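Last updated March 22, 2026

People ask how many examples a learning system needs. I think the better question is how different they are. At Muster we recorded 300 runs of a robot handling cable on an optics bench, and 190 of them started with the cable in nearly the same curve. Rima Abou Jaoude wanted to keep them all – they had cost us 16 days. I would have thrown out half.

A cable never lies the same way twice unless a tidy person puts it there. Let it fall, leave the clamps where the last user left them, and record that. Failed grasps should stay in too, labeled as failures. I would take 100 messy runs over 710 neat ones, and I'd pay the operators by the hour so they have no reason to rush.

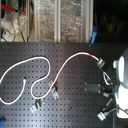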